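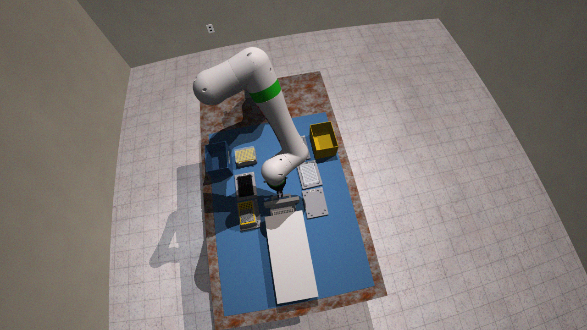 Compost activators: frequently asked questions

Do I need an activator to make compost?

No. A heap with a decent mix of green and brown material, some air and some water will rot down by itself. It has been doing so since well before anyone sold powder in a tub.

So what is in the packet?

Usually a nitrogen source, a bit of carbohydrate filler and some dried microbes. Your kitchen scraps are already covered in microbes. If the label won't tell you what's inside, leave it on the shelf.

The Prilent tub says "compost in 22 days". Is that true?

Maybe, in a warm, shredded, regularly turned heap of a good size. That same heap would be quick without the tub. We'd want to see two bins side by side, one treated and one not, before handing over any money.

What about the Linix liquid?

We tried it on one of our three bins from June onward and left the others alone. By spring we couldn't pick the treated one by look, smell or feel. One backyard trial doesn't settle anything, but we didn't buy a second bottle.

My heap isn't doing anything. Surely an activator would help?

Check the boring stuff first. If it's dry in the middle, water it. If it's all leaves and cardboard, add grass clippings or chook manure. If it's slimy and smells, fork in some torn cardboard.

Is urine as good as people claim?

It's nitrogen and water, and it's free. Dilute it and don't expect miracles.

Does the colour of the bin matter?

Black plastic warms up a bit more in the sun. We have our doubts about anything beyond that, including the Vávra bin's "heat-focusing" lid.

A review had 731 five-star ratings. Doesn't that count for something?

It tells you plenty of people were pleased. Very few of them will have kept an untreated heap to compare it with.

Can I use too much?

With anything high in nitrogen, yes. You'll know by the ammonia smell. Mix in dry leaves or straw and turn the heap.

Can I add an activator to a worm farm?

We wouldn't. Some contain lime or fertiliser salts, and worms don't care for either.

What should I spend the money on instead?

A garden fork, if you don't have one.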